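3.2 Bedding and the sleeping microclimate

The thermal load on a sleeper depends on the air in the room and on the layers that lie between the body and that air. Most household surveys record only the first. In the Plarnville survey we therefore logged air temperature and relative humidity at two points in each bedroom: on the wall at pillow height, and between the top cover and the sheet at the level of the sleeper's hip. The second point is referred to below as the bed layer.

Covers were grouped by construction (quilted, woven, knitted) and by the way they were left during the day. The second variable was added after the pilot work in Brotska, where beds with the cover pulled flat in the morning held a higher humidity at noon than beds with the cover folded back. Residents were asked to keep to their usual habit and to note any change on the daily sheet. Curtain position was entered on the same sheet, as direct sun on the bed raises the surface reading and can hide a slow release of moisture. 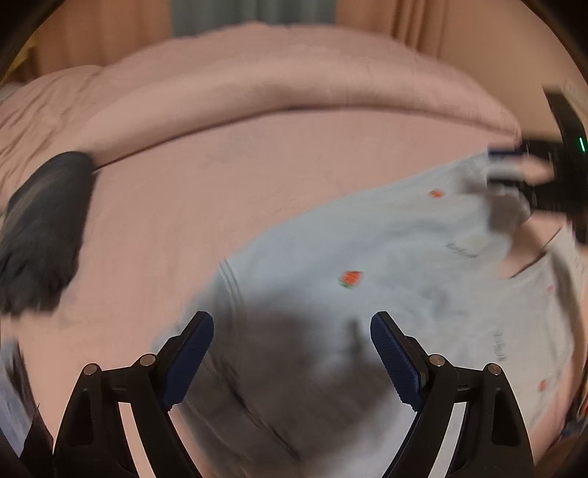 Figure 3. Pink comforter with a thick rolled fold; curtains behind.

A rolled or bunched cover is difficult to treat in a one-dimensional model. Its thickness varies over a short distance, and trapped air accounts for much of its resistance to heat flow. We followed Willems in assigning such covers a mean thickness taken at evenly spaced positions along the long axis of the bed. Positions that fell on a fold were kept in the mean. Dropping them gave a lower resistance and a poorer fit to the bed layer readings during the first hours of the night.

Moisture was handled separately. The cover, the sheet and the mattress surface were each given a storage term, and exchange between them was assumed to be linear in the vapor pressure difference. This assumption is weak near saturation. Readings above the upper limit of the sensor's rated range were removed before fitting, together with the two readings on either side.

Additional cloths laid over the sheet, such as towels, small blankets and protective pads, were recorded as a third layer where present. They were common in homes with infants and in homes where a pet slept on the bed. The layer covers only part of the surface, so its contribution was scaled by the fraction of the sheet it covered. Where a cloth lay directly over the sensor, the record was flagged and analyzed apart from the main set.

Sensors were checked against a reference unit at the Indov laboratory before and after the field period. Drift in the humidity channel was corrected by linear interpolation between the two checks. Units that failed the second check were excluded along with all of their records. Sampling was set at an interval of 100 seconds, and the series were averaged to the hour before the comparison with the Rizk dataset, which is available only in hourly form.

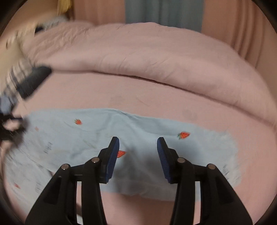 3.3 Estimation of overnight moisture release

The release rate was estimated from the bed layer series for each night with at least 3 hours of unbroken data. The start of the night was taken as the first sustained rise in bed layer temperature, and the end as the first sustained fall after it. Nights with more than one such fall were split and treated as separate periods. The fitted rates are reported by cover group, with wall humidity entered as a covariate.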